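4. Perception and Gripper Control for Table Setting

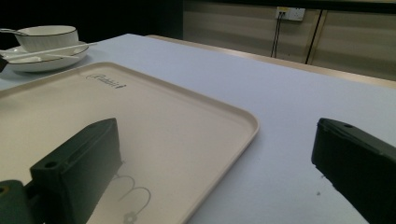

Figure 3. View from the hand-held gripper tool at a dining table. Both fingers, the tray and a tableware set are in view.

4.1 Input and notation

The policy receives only the images of the wrist camera and the gripper opening. We do not use an external camera, and we do not use a depth sensor. This choice makes the hardware simple, but it moves a large part of the difficulty into the software, and the present section explains how the software deals with it.

We write I_t for the image at time step t and g_t for the measured gripper opening. The pose of the tool relative to its own pose at the start of the current action chunk is written T_t. All poses in this paper are relative in this sense. We tried absolute poses in an early version of the system, and small errors in the calibration between table and robot base were then passed directly to the placement error. With relative poses the calibration is not needed at run time.

The software is divided into two modules. Wanell is the perception module and gives a compact scene state. Zunberg is the controller and converts the scene state and the task command into a short sequence of tool motions. They run as separate processes and exchange messages through a shared buffer, so that a slow image does not block the motion loop. The demonstration set, which we call Vesthorpe, contains 3000 episodes collected with the hand-held tool. The robot used for execution at the Grønli laboratory carries the same finger geometry and the same lens.

4.2 Masking the fingers

The fingers are present in every image. In Figure 3 the left finger reaches up to the middle of the tray, and it hides a part of the rabbit outline graphic. The right finger comes in from the side and lies over the bare tablecloth. If such images are given to a segmentation network without any preparation, the network has to learn the fingers as a part of the world, and in our first trials it often joined a finger and the object behind it into a single region.

We therefore compute a finger mask M(g) from the gripper opening. The mask is obtained from the finger model, projected with the known camera intrinsics, and then enlarged by a fixed margin. Pixels inside M(g) are not set to black. They are replaced by a learned token, which tells the network that the content is unknown. This difference is important for us. A black region has a strong border, and the network used this border as a feature even when the training labels did not support it.

The mask does not cover the shadow of the finger. A soft shadow, such as the one of the left finger on the tray surface, changes its shape with the height of the tool and with the lamps in the room, and we found no reliable way to project it. During training we add artificial shadows next to the finger mask with random direction, width and strength. The labels stay unchanged under this operation. After this step the tray region was no longer split along the shadow border in our validation images, with the exception of very low tool heights, where the shadow becomes narrow and dark.

4.3 Tray pose from an incomplete outline

The tray is the most frequent support object in the task, and it is rarely seen as a whole. In the example of Figure 3 its near side is outside the image. A bounding box of the visible region would give a center that is too far away from the tool, and the controller would then place an item too close to the back rim.

We estimate the tray pose in two stages. In the first stage, Wanell extracts the visible rim as a set of curve segments. Each segment gets a label: true rim, finger border, or image border. Only true rim segments are used further. In the second stage, a rounded rectangle is fitted to these segments on the table plane. The side lengths and the corner radius are taken from an object table when the tray is known, and otherwise they are free parameters with a weak prior.

When only one corner and parts of two sides are visible, the fit with free parameters is poorly determined. The orientation is still good, but the length along the hidden direction can take many values. In this case the module does not report one pose. It reports the orientation, the visible corner, and an interval for the hidden length. The controller is allowed to plan a placement relative to the visible corner, and it is not allowed to plan one relative to the tray center until the interval is small enough.

Marks on the tray are a second source of information. The tray in Figure 3 has the word "Rabbit" close to its back rim and a thin outline graphic toward the near side. Such marks can remove the ambiguity of 180 degrees that a plain rectangle has. We do not read the text. A small descriptor network matches the patch near each rim side with stored patches, and the result is used only if the matching score is clearly better for one side than for the opposite one. Thin gray lines on a cream background give weak descriptors, and in many frames the word alone decides the orientation.

The raised rim has one more effect. It is slightly glossy, and a bright reflection can look like a second edge that runs parallel to the real one. We keep both edge candidates during the fit and select the outer one at the end. For trays with a wide flat border this rule is wrong, and the object table contains a flag for them.

4.4 Relations between tableware items

The remaining items are described as a graph. The nodes are objects and the edges are relations of the type "on", "in", "next to" and "across". For the set at the upper left of Figure 3, the desired output is: bowl on plate, spoon in bowl, chopsticks across plate. The graph decides which motions are permitted. An item that carries another item must not be pulled to the side, and a pair of chopsticks whose tips pass over the plate rim must be respected as an obstacle when the tool comes near.

White objects on white objects are the hard case here. The bowl and the plate have almost the same color, and the border between them is visible mainly by the dark lines at the rims and by weak shading. We train the relation head with crops in which the contrast is reduced on purpose. The loss for a wrong "on" relation is weighted by 4 compared with a wrong "next to" relation, as the first one leads more often to a bad motion. Objects that are only partly inside the image get a node with the class "partial". They take part in collision checking but cannot be selected as a target.

Everything beyond the table edge is ignored. The table edge is found as the longest straight border of the table plane, and the region behind it is removed before the graph is built. Hanging cables, wall panels and outlets would otherwise produce thin regions that the relation head sometimes took for cutlery. The removal is done after segmentation and not before – the network needs the background to find the edge in a stable way.

4.5 Action chunks and replanning

Zunberg predicts chunks of 8 tool motions. Of these, the first 4 are executed, and then a new chunk is computed from the newest scene state. Executing the whole chunk gave smoother paths, but the tool reacted too late when the tray was moved by contact. Executing only the first motion gave visible shaking, because consecutive chunks do not agree perfectly.

At the change between two chunks we blend the poses linearly. The gripper opening is not blended. An opening value between the old and the new command has no clear meaning during a grasp, and in early tests it caused the fingers to close on the rim too slowly. The controller takes the new opening command directly and limits only its speed.

A chunk is rejected if one of the following conditions is true: the finger volume would enter the volume of any node except the target, the path would go below the table plane, or the scene state is older than the permitted age. After a rejection the tool stops and Wanell is asked for a fresh state. After 2 rejections in sequence the tool moves back along its own recorded path until more of the tray rim is visible, and the planning starts again from there. Moving back along the recorded path is conservative, but this space was free a short time before, and no new estimate is required for it.

4.6 Remaining failure cases

Three situations are not solved by the method described. First, when the gap between the fingers spans most of the image width and the target is at the image border, the mask and the lens distortion together leave few useful pixels, and the tray fit may jump between two solutions. We reduce this with a temporal filter, at the cost of a short delay. Second, the cloth is treated as a rigid plane. A fold under the tray tilts it slightly, and the placement height is then wrong by the size of the tilt. Third, small dark specks on a plain cloth are sometimes segmented as objects. They are harmless for collision checking, but they add nodes to the graph and can make the "next to" relation ambiguous. A simple area threshold removes most of them, and also removes the visible end of a chopstick when the rest is hidden by a finger. We therefore keep the threshold low and accept the additional nodes in the experiments of Section 5.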